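Keeping Small Parts in Order: A Conversation with the Durstead Repair Library

The Durstead Repair Library lends tools and spare parts to residents of Drulledstead and the surrounding townships. Its parts coordinator spoke with the Starnholm Community Bulletin on May 11, 2024.

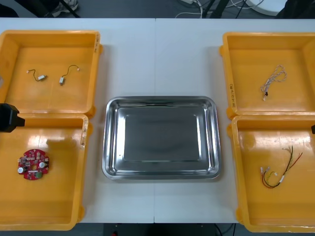
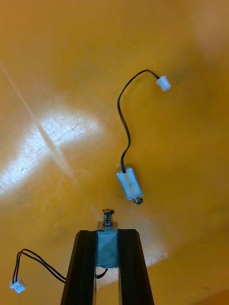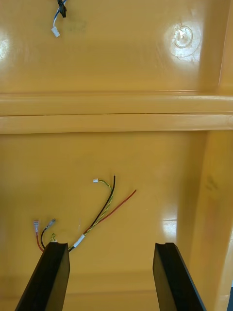
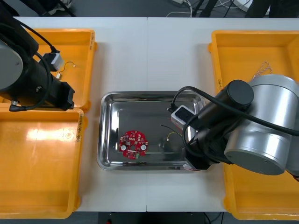

The library opened in a former post office with 40 members and a single shelf of donated hardware. Membership now stands at over 500, and the coordinator attributes much of the growth to household repairs that stores no longer undertake. "People come to us with a lamp or a radio and a missing part," the coordinator said. "They need the part, and then they need a place to sit down." Sorting has become the larger share of the work. The coordinator favors open, shallow bins such as the yellow ones, in which a short cable with its connector can be found at a glance — drawers, in the coordinator's view, encourage people to put things away and forget them.

The catalog lists 320 types of part. It was revised in February, when the library adopted the Rallis numbering system already used by the Starnholm branch. "The old names depended on who had written the card," the coordinator said. "We had the same fuse under three headings."

Asked about funding, the coordinator noted that an annual membership costs 40 dollars and that fees are waived on request. A grant application for a second evening session is under review. The library continues to accept donated parts in Drulledstead, provided they are clean and, where possible, labeled.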